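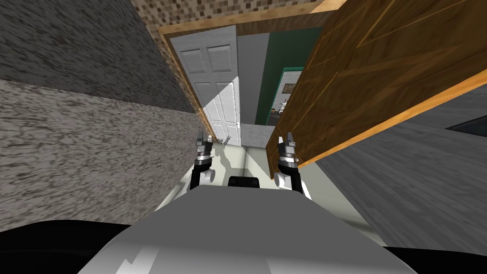

Teleop demos for door passing – project report, draft 2
Team Gosa (me + Periklis Kourkoulas)

Goal: get a two-arm robot through doorways in simulated houses by learning from demos a person drives remotely. No hand coded door logic.

Setup. One operator, two hand controllers, one per arm. Base is on the left thumbstick. Operator sees only the robot's own view, same as what the policy gets. We tried a third person view first – way easier to drive but the policy can't use what it doesn't see, so dropped it.

Houses come from our Requena set. Doors vary a lot, plain, paneled, wood, some already open at the start and some shut.

Data. 1,000 demos recorded, 600 kept. Thrown out: arm clipped the frame, operator paused too long, or logging died halfway (Indgate lab machine, restarted itself twice). Pauses were the worst. The policy copies them and just sits in front of the door.

What was hard
– Depth. Hard to judge how far the gripper is from a door edge. Shadows on the floor helped a bit when the light was right.
– Wide doors swinging toward the robot. You have to back up and keep hold at the same time, took me most of a week to get smooth.
– Thumbstick drift. Fixed with a dead zone, should of done that on day one.

Training is one run so far, on the kept demos only. Open doors mostly fine, shut ones mostly not. Numbers go in the apendix once Periklis reruns the eval.

Still to do: more shut door demos, second operator, target is 3,000 total by May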